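Fadano says its mixed toy boxes are sorted. Parents in Lillthorpe may want to look first

Fadano, the secondhand goods chain, has started selling boxes of mixed used toys at its Lillthorpe store under the name Tello. The boxes went on the shelves in January and the store says it has sold 620 of them so far. A sign by the entrance calls them "a whole playroom in a box." The smaller print on the same sign says contents vary and that no two boxes are alike.

The second statement is easier to believe than the first.

A Tello box is sealed with tape when you buy it. You can't open it in the store, and the label on the side lists only broad types: "pretend home," "build and fix," "cards and games." The box is plain cardboard with a sticker on the lid. The company says each one has been "sorted, matched and checked for play value" before it leaves the warehouse in the Kaviteck building, out past the rail yard.

What does matched mean? We asked, and the company sent back a written statement. It said that toys are "grouped by theme where possible" and that the sorting teams "use their judgment to create a balanced mix." It didn't say what happens where it isn't possible, or how often that is.

The building sets seem to be the sore point. A toy nut is a good thing for a small child to have if there is a bolt for it to go on. The same goes for a gear, which needs a peg to turn on and at least one other gear to push against. Taken alone it's a plastic disc with teeth. Toy makers sell these pieces as sets for a reason, and once the set is broken up the pieces lose most of what they were made to do. A box with a light blue gear, a green nut and a blue nut in it may look bright and full when the lid comes off, and there may be nothing in it that fits anything else.

Fadano's answer is that children don't need full sets. "Open-ended play does not depend on having every part," the statement says. There's some truth in that, and any parent who has watched a toddler ignore a finished puzzle in favor of the lid will know it. But it is a handy thing for a seller of partial sets to believe. If open-ended play were the whole story, the boxes could be sold as loose parts and priced that way. They are sold as a playroom.

Pretend home toys come out of this better. A toy iron is a toy iron whether or not there is a toy ironing board to go with it. A bowl can hold something, or nothing, or go on someone's head. These are the pieces that survive a mixed box well, and it would be no surprise to learn that the happiest buyers got a box heavy on kitchen and laundry. Red and white irons with a dial on the side still do what they were meant to do, since a child can push one across any tabletop and that is the full job. Whether you get one is down to luck.

The cards are the other weak spot. "Cards and games" is printed on a good share of the lids, and anyone who has ever owned a card game knows the trouble. A deck with one card missing is not a deck. The company says its staff do not go through card games one by one, as this would "not be practical at our volume." It suggests that families use leftover cards for drawing, sorting by color or making up new games. Again, fine ideas. You could also do all that with a pack of index cards from the drugstore.

As for the volume, Fadano says the Kaviteck building can handle 800 boxes a month when fully staffed, and that it now turns out roughly 400. The company puts the gap down to a slow start. It wouldn't say how long is spent on a single box. The statement says only that the time "depends on the contents," and that a small number of boxes are opened again before shipping as a spot check. We asked how small. The reply didn't cover that question.

There is a returns policy, and it's worth reading before you cut the tape. An unopened box can be brought back within the month for store credit. An opened box can't be brought back at all unless something inside is broken in a way that makes it unsafe. A missing piece doesn't count as broken. Neither does a box in which nothing goes together, since the label never promised that it would.

Cleaning is another area where the words are doing a lot of work. The sticker says "freshened." We asked if that meant washed, and were told that hard plastic toys are wiped down and that items "showing visible dirt" are set aside. That may be perfectly adequate. Still, most parents will want to run the hard plastic pieces through warm soapy water at home, and the bowls for sure, as a toy bowl goes straight to the mouth of anyone under three.

The size of small parts is more serious. The Tello sticker carries an age line, and it is the same age line on every box: three and up. That is a sensible minimum, but it's printed ahead of time and goes on whatever the box holds. Families with a crawling baby and an older child in the same room should go through the contents themselves on a table, with the baby somewhere else, and pull out anything small enough to worry them.

To be fair to Fadano, the idea underneath all this is a decent one. Used toys pile up. Most thrift stores don't want to deal with odd pieces, and a lot of good plastic goes to the dump because it came apart from its box years ago. A second trip through somebody's living room is a better end for it. The store says 200 of the boxes sold in Lillthorpe went to child care providers and playgroups, and that sounds right. A group with shelves full of half sets already has a decent chance of finding a use for an extra gear.

A single household has a smaller chance. If you have none of the matching pieces at home, a box of mixed parts is a box of mixed parts, and you'll be the one doing the sorting that the sticker says has been done.

Some simple changes would help. The lid could say which parts are complete sets and which are odds and ends. The store could keep one open box on the counter so that people know what kind of thing they're buying. Or it could put loose nuts, bolts and gears in an open bin by the register, where a parent could dig out the piece that is missing at home – a use for them that makes a lot more sense than sealing them in with a toy iron.

Fadano says it is "always listening to feedback" and has no plans to change the label. The Lillthorpe store is open until 6 p.m., and the Tello boxes are on the left past the winter coats. Shoppers who do take one home should clear a table, tip everything out and check what fits with what before the kids get to it.

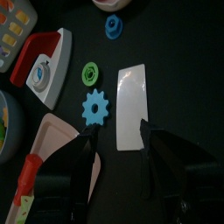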